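Objet : Re: [liste-roulettes] Où patiner quand tout est en pavés ?
Date : 17 janvier 2025

Bonjour la liste,

Je réponds en vitesse entre deux lessives — et encore, je devrais être en train de ranger le garage !

> Bonjour à tous, je reprends les patins après des années d'arrêt et je cherche
> un endroit plat, large, sans voitures si possible. Chez nous ce ne sont que
> des pavés et des trottoirs défoncés. On m'a parlé de la grande allée de
> Silgate, mais quelqu'un m'a dit que les joints étaient infernaux.
> Qu'en pensez-vous ? Je roule en 80 mm, plutôt dur.

Alors oui, Silgate, j'y vais presque chaque semaine depuis décembre et je suis devenue un peu bavarde sur le sujet, pardon d'avance. On se gare côté Idthorpe (le parking de l'autre entrée est payant, 6 euros, du vol), on marche cinq minutes et on chausse sur le banc près du panneau. Pour quelqu'un qui reprend, franchement, je ne connais pas mieux dans le coin. Il y a de la place pour tomber, et croyez-moi je m'en sers.
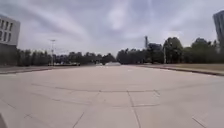
Les joints, parlons-en, vu que c'est la vraie question. En 80 mm dur, vous allez les sentir, mais de là à dire infernaux... Ce sont de grandes dalles de béton, donc on a le temps de respirer entre deux. Le tracé n'est pas régulier du tout : regardez le long joint légèrement courbe en travers, et celui tout droit qui part près de son bout droit. Les joints en travers, je les passe un pied un peu devant l'autre, genoux pliés, et ça va tout seul. Je me méfie davantage de ceux qui filent dans le sens où l'on roule, une roue peut s'y caler. Entre les deux, le béton est lisse, un bonheur après nos pavés !

Côté matériel, j'ai remplacé mes roues d'origine par des Plekum plus tendres et je ne reviendrai pas en arrière (on perd un peu en vitesse, mais mes tibias disent merci). Mettez aussi des protège-poignets, même pour une petite sortie.

Pour les bordures, gardez vos distances tant que le freinage n'est pas revenu. Moi je m'entraîne au milieu, avec 7 petits gobelets en plastique posés en ligne, et je slalome comme une vache, mais je slalome.

Si ça tente quelqu'un, j'y serai dimanche matin. J'ai une paire de genouillères taille M à prêter, et du café dans le thermos — écrivez-moi hors liste pour l'heure.

Bises à tous et bonne reprise !

--
Liste roulettes | Contact : les modérateurs | © Association Prokopenko | Haut de page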